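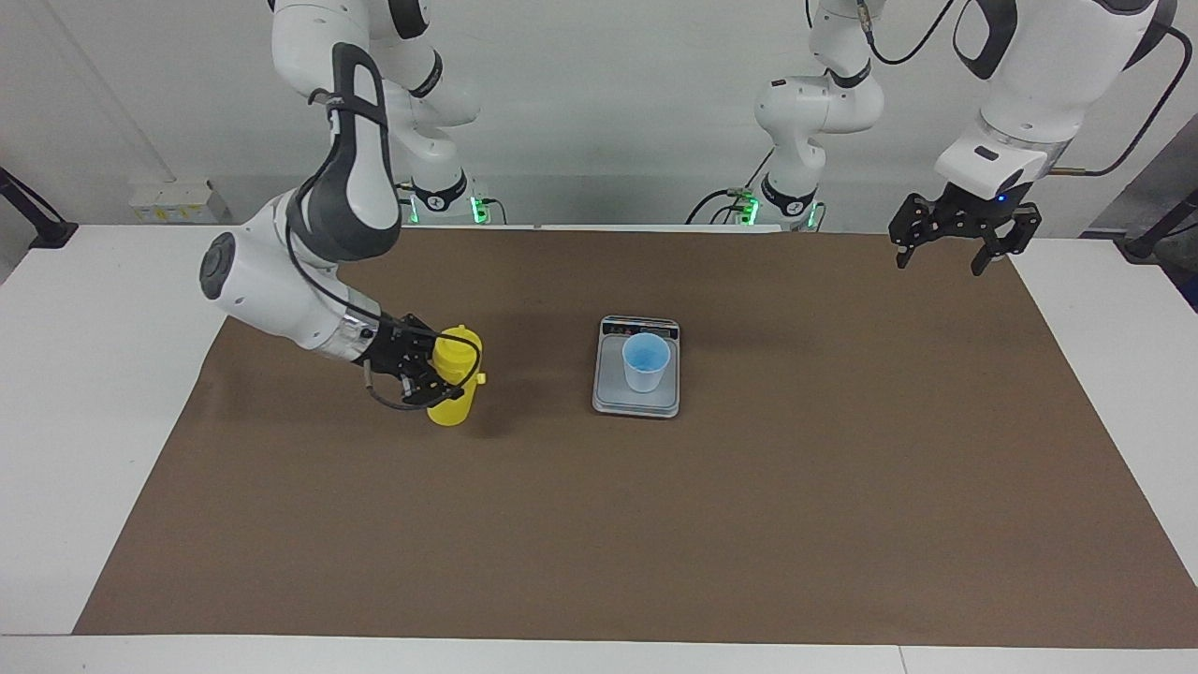
Light-blue cup on a digital scale.

Kedircombe Kitchen Measures

A table of 619 household measures and their weights in grams, covering flours, sugars, grains, nuts and dairy. Compiled for the Narel recipe converter and shared separately for anyone who wants it.

Files
measures.csv: one row per ingredient and measure
sources.csv: where each value came from
CHANGES.txt

Columns
ingredient, measure, grams, packing (spooned, scooped or packed), source_id

Notes
Each weight is the mean of 3 readings. Brown sugar is listed packed only. More than 200 rows were revised in version 4, mostly nut flours. Liquids other than milk and cream are not covered.

Known problems
Duplicate rows for rolled oats. Paredes cornmeal has no scooped value.

License
CC BY 4.0. Please credit Brisar.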